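HOUSEHOLD MANAGEMENT II
Handout 7: The kitchen corner, and whether you can wipe it
Instructor: Nisreen Sabbagh

Read before the lab session. Bring the Khasawneh chapter with you, and bring your objections to it.

Last week we went through the claim, repeated in nearly every housekeeping manual on the reading list, that an L-shaped counter is the most efficient layout for a small kitchen. Khasawneh puts it most strongly. The corner, he writes, "gives back the space the stove takes away." I have my doubts. What the corner mostly gives you is a deep triangle of surface that is hard to reach, and a hard-to-reach surface fills up with whatever was in your hand when you ran out of room.

The Ulthorpe survey is usually quoted in support of the layout. It went out to 2,000 households and got 1,441 usable replies, of which 1,173 said they were "satisfied" or "very satisfied" with their corner counter. Look at the wording of the question before you repeat that number in an essay. People were asked if they liked having the corner. They were not asked what was sitting in it, or when it was last wiped to the back. A person can be very satisfied with a counter and never clean a third of it.

Keep those two questions apart when you look at a real one.

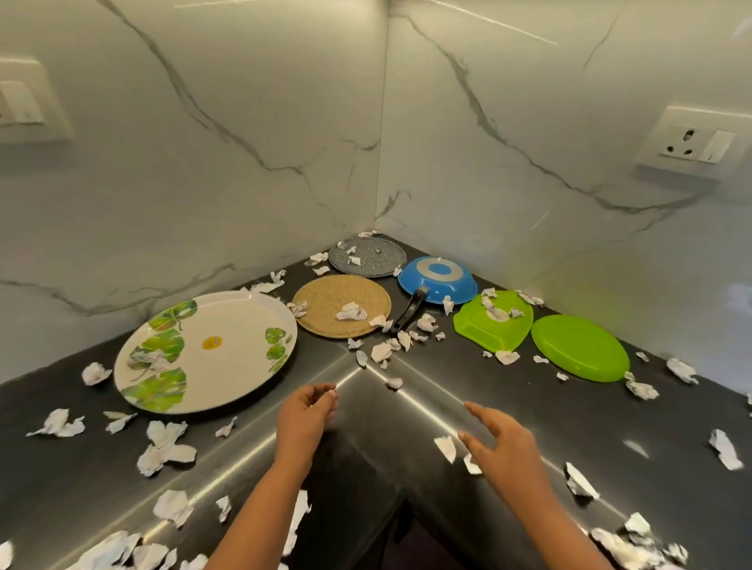
Fig. 1. Corner counter in dark stainless steel with marble-effect wall panels. Kitchenware and paper scraps to be cleared before wiping.

Start with the paper. Crumpled scraps have landed on the leaf-print plate and on the woven trivet, and there are torn bits on the speckled lid, near the knob. The manuals say "remove litter first" and move on, as though litter were all one thing. A wad comes away in one pick. Torn bits don't, and if you lift the lid before dealing with them they slide off onto the steel and you do the job twice. Pick the lid over where it lies.

Next, the items. Orus tells you to clear the whole counter to a table. That is fine if you have a table. Most of you will be in student kitchens, so work one arm of the L at a time and shift things across as you go. Take the pan by its handle. Leave the lid at the back until the things in front of it have moved. Reaching over a plate to get at a lid is how plates get broken, whatever Orus says about a "confident reach."

On the trivet: several of you wrote in your May papers that woven trivets should be wiped down with the counter. I would like to know where you read that. A textured weave holds crumbs, and a wet cloth pushes them further in. Shake it over the bin and brush it.

On the walls: the Nellness method begins with the backsplash and comes down to the counter. I agree with the order and not with the bucket of water that goes with it. There are outlets and switches on kitchen walls. Use a damp cloth on the panels and keep it well away from the plates around the switches. Gray veining hides splashes very nicely, so don't trust your eyes from across the room.

Questions for lab
What would you have asked the Ulthorpe households instead?
Which things have any reason to live in a back corner? Defend each one.
Time yourself clearing one corner by the Orus method and again by halves. Write down both times, including the one you don't like.

Write-ups are due July 1, 1999, in my mailbox, on paper.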